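3.2 Materials and sorting task

The flower set was bought from Laizer and holds 33 pieces: roses, hydrangeas and separate sprigs of leaves. Each stem was wiped and checked for broken joints before the first session in May. Participants sorted the set at a white table, following the order sheet used in the Girnley study. A session lasted 20 minutes. 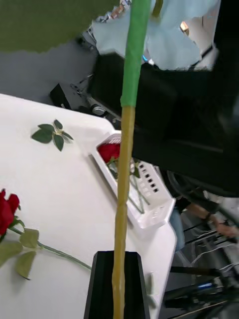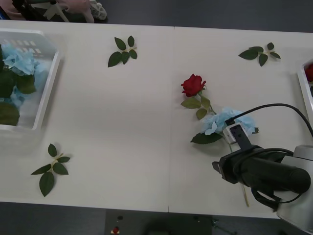 Figure 3. Red roses, leaf sprigs and a white basket during sorting.

Sorting errors were coded by the type of piece and by where it was left. Leaf sprigs gave the raters the most trouble. A sprig that lies by itself on the table, like the three in the second view, may have come off a stem or may have been set aside on purpose, and the two cases look alike. We therefore scored loose sprigs separately from blooms. A hydrangea counted as sorted only if the whole head was inside the basket walls. Scores were entered in Sadik and converted to a scale of 100 before the comparison in Section 4.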